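The Long Way Back to the Stairs

Falls prevention is moving out of the hospital and into the neighbourhood clinic

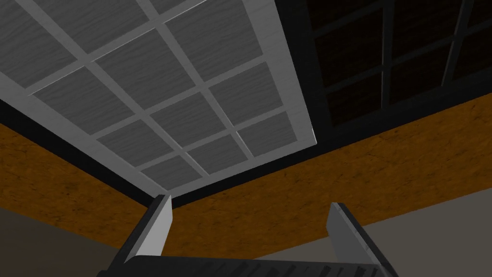
Why do so many people stop exercising once they are home from hospital?

Most are sent home with a printed sheet and no further appointment. The exercises are sound, but they are rarely adjusted as strength returns, and within weeks they are either too easy or too painful to continue.

The Zieliński Clinic in Toststead has built its older adults program on that observation. Opened as a two-room physiotherapy practice, it now sees almost 700 clients a year, the majority referred after a fall, a hip repair or a long stay in a medical ward. Each begins with an assessment of balance, grip, walking speed and confidence on stairs.

"Confidence is the measure that surprises families," says Marianna Chmielewska, the clinic's senior physiotherapist. "A client may be physically able to climb a full flight and still sleep on the couch for a year."

The program, known as Prulline, runs for 12 sessions. The early appointments are individual and concentrate on rising from a chair, turning safely and stepping over low obstacles. Clients then join a group of no more than eight, where the same movements are practised at a faster pace and with conversation under way – a deliberate test of divided attention.

Occupational therapist Radosław Kalinowski visits clients at home midway through. His recommendations tend to be modest: a second handrail, a brighter bulb on the landing, a kettle moved to a lower shelf. Footwear is discussed at length. He asks that slippers without a back be retired.

Cost remains the principal barrier. A group session is priced at $50, and extended health plans vary in what they will reimburse. The clinic keeps a small number of subsidized places, and the waiting list for these reopens in October.

Henrique Frade, a retired surveyor, joined after breaking his wrist on an icy driveway. He had expected to be given weights. "They had me standing on one foot and reciting the months backwards," he says. "I went home and slept for two hours."

He now attends the maintenance class at 10 a.m. and walks there when the sidewalks are clear. Chmielewska would like him to try the hill route next. He has agreed to consider it in the spring.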